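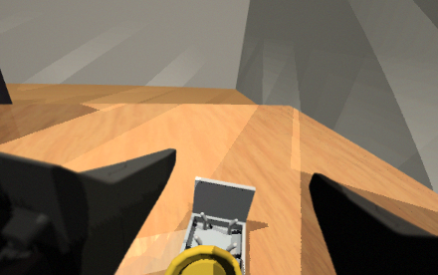

Attachment 1, ticket 1482: simulated wrist view, gripper open, small grey box with the lid up.

Ticket 1482 – Lid-closing task stalls before contact (simulation)
Opened by: Liam Scanlon
Component: Fluron planner, small containers
Priority: normal
Status: open, waiting on a check on real hardware

Hi all,

I'm putting this in as one ticket even though I suspect it's two problems wearing the same coat. We've been using the Lamell tabletop set to see how far we can get with the dull little jobs people want a machine to do at home: shutting a box, putting a thing in a tin, wiping up round a mug. Shutting the box is the one I thought we'd have finished by March. Ha.

What I expected: the arm comes down, gets one finger behind the open lid, tips it forward and backs off.

What I get: it comes down nicely, then sits there with the fingers apart and the box between them until the timer runs out. No error, no warning, just "goal pending" in the log. You can see from the attachment that it isn't miles away either. Neither fingertip is touching the box, but you'd think from there a person could do it half asleep.

Setup is the stock one. Wooden table, default lighting, gripper settings as they came. I haven't touched the friction values (I know that'll be the first thing you ask, Henrike).

Things I tried, in order:

Restarted the planner. Same.

Put the start pose back to the default and ran it again. Same, only slower.

Swapped the box for the plain block from the tutorial. It picks the block up without any fuss, so the arm and the gripper are fine.

Turned the shadows off. This one did change something! There are some pretty hard-edged shadows across the table and one small pointed one right beside the box, and I'd wondered if it was reading them as bits of the object. With shadows off it got as far as nudging the lid on 4 runs, then stalled again. Better, but I wouldn't let it near my kitchen.

Moved the yellow round thing out of the way. It stands right in front of the box and hides the near side of it from this view, so I thought the planner might be treating the pair as one lump. With it gone the box outline in the debug view came out much cleaner, but the lid still didn't get shut.

Update, 16:20

Henrike had a look at the log and asked what the planner thinks the lid is. Good question. I dumped the parts list and the box is in there as a single rigid piece – no hinge at all. So of course it won't push the lid, as far as it knows there's nothing there that moves. The nudges with shadows off were most likely accidents on the way to somewhere else.

She also asked about the four little prongs inside the box. I'd ignored them, but they're in the collision list with a margin of 7 mm each, and that can't leave much room for a finger coming in from above. I've cut the margin down on my branch and left everyone else's alone.

Update, 17:45

Added a hinge by hand, ran it with shadows off and the yellow object moved. Lid shut! Then I put the shadows back on and it stalled at step 238, fingers apart, same as before. So the hinge was one fault and the shadows are the other.

Still to do:
Henrike – check whether other Lamell containers have lost their hinges on import
Me – split the shadow problem into its own ticket
Me – try the same job on the real arm at Weidemann, once I can get a slot on it

My sister asked me again when she can have one of these to tidy up after the kids. I said it can shut one box, on a good day, with the lights arranged to suit it. She's keeping the kids on the rota for now.

Leaving this open until the hardware check is done.

Liam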